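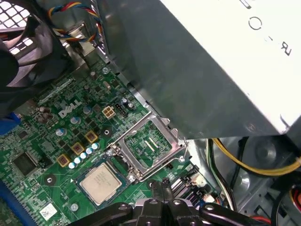 A robot that takes old office computers to pieces has been stood down from part of its job at a recycling works in Flustton, after it was found to have spent most of a Thursday night shift carrying out a very careful procedure on nothing at all. The machine, run by the reuse firm Bolis, is meant to recover processors from desktop PCs. To do so it has to raise the metal bracket over the socket, lift the chip clear, and put it in a tray for testing. On the Dell boards that make up most of the current batch, it has been getting as far as an open bracket and an empty socket, with the processor lying on the motherboard a short way from where it started. The tray is some distance further on.

Bolis says the fault lies in the gripper's sense of touch. Its two fingers are supposed to report whether they are holding something. After a software update earlier in the week they began reporting that they were, regardless. The arm would therefore close on a chip, lose it, travel to the tray with great delicacy, let go of some air and log a success.

By the end of the shift the log showed 288 processors recovered. The tray held 172. The day staff, who are required to sign for the contents of the tray, declined to sign for the other figure.

Most of the missing chips were found where they had been dropped, still inside their computers. Others had slid under power supplies or settled into corners of the case, and a few had gone down the line with the empty shells and had to be fished out of the scrap cage by hand. Four have not been found. The firm describes these as "unaccounted for", a phrase it also used for the office kettle in its spring newsletter.

The money involved is modest. A used desktop processor of this age does not fetch much, and Bolis sells them in bulk to repair shops and schools. The safety side has been taken more seriously. The same false reading meant that the arm could not tell a chip from a sleeve, a cable or a thumb, and the check that stops it when it meets something unexpected relies on that reading too. Nobody was inside the guard at the time. The guard gate did its job throughout, as gates tend to when no one has updated them.

There was also a small amount of damage. In several machines the fingers came down beside the socket and caught the connectors, bending pins on boards that were due to be sold on as working spares. Those boards have been moved to the scrap pile, which the robot sorts without difficulty.

The line was stopped shortly after six in the morning. Engineers from Mak, which supplied the arm and the update, arrived before lunch and put back the previous version of the software. They also fitted a scale under the tray, so that the system now has to produce a weight as well as a claim. In the first trial afterwards the arm dropped a chip, noticed, and stopped with a red light, to what one member of staff called "more applause than it got when it worked".

Bolis took the machine on last year under a scheme it calls Cover, which was intended to fill the night shift, a slot the firm has long had trouble staffing. The robot does not mind nights. Until last week it had handled almost 1,000 computers with nothing worse against it than a fondness for stopping when the sun came through the loading door.

For now it is allowed to raise the brackets and is not allowed to touch what is under them. The chips are being lifted out by people on the day shift, using their fingers. Bolis says this is slower per machine, though it has not published a comparison with the Thursday figures and would need to decide which Thursday figures to use.

A full restart is planned for November, once Mak has finished testing a new pair of fingertips and the firm has rewritten its rule on who may install updates and when. The rule at present says only that they should be done "at a quiet time".

Customers who have had boards from the affected batch set aside for them have been told to expect a delay. Anyone who has already collected a cleared case from the Flustton trade counter is asked to tip it gently to one side and listen.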